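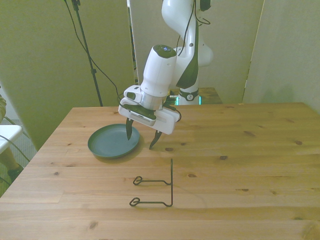 3.2 Who washes up, and when

The literature on shared kitchens tends to treat washing-up as a question of fairness. Our respondents treated it as a question of timing. Of the 53 households that returned the diary, 50 reported a standing arrangement for the dishes, and in most of these the arrangement had last been followed some while before we asked. What replaced it was a set of unwritten rules on how long a plate may decently be left.

The rules differed between our two sites. In Winden, where kitchens are small and the sink is visible from the front door, a plate was expected to be dealt with before bed. In Clallska the limit was breakfast, although several diaries extended breakfast well into the afternoon.

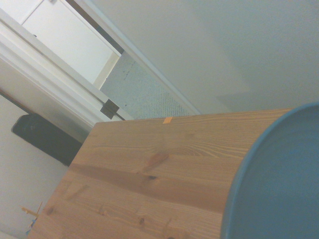 Figure 4. Pine worktop with knots and a broad darker band of grain; a blue round container at right.

Surfaces mattered more than we had planned for. Our coding scheme, adapted from the Gustico survey of domestic routines, had no category for the worktop, and we were obliged to add one when respondents kept writing about it. Crumbs were forgiven. Rings left by mugs were not, and gave rise to the longest entries in the whole set – one runs to four pages and includes a diagram. 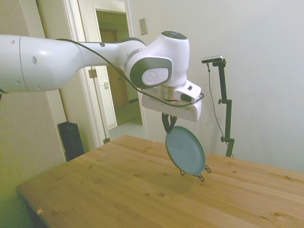

3.3 The problem of soaking

Soaking deserves separate treatment. It is the only kitchen task that can be claimed as work while the claimant is in another room. The McAlister scale scores it as "task begun", which is generous. In the diaries, the person who had left something to soak described it as nearly done, and the person who found it described it in terms we have had to paraphrase.

Pans were the usual subject of these disputes,
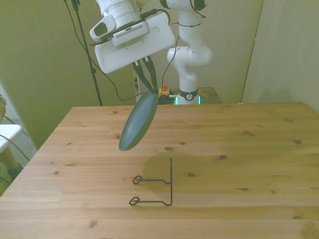
and frying pans above all, as there was no agreement on whether they should be washed or merely wiped. Both camps cited their mothers. We coded wiping as washing where the diarist did so, and report the two separately in the appendix for readers who feel strongly.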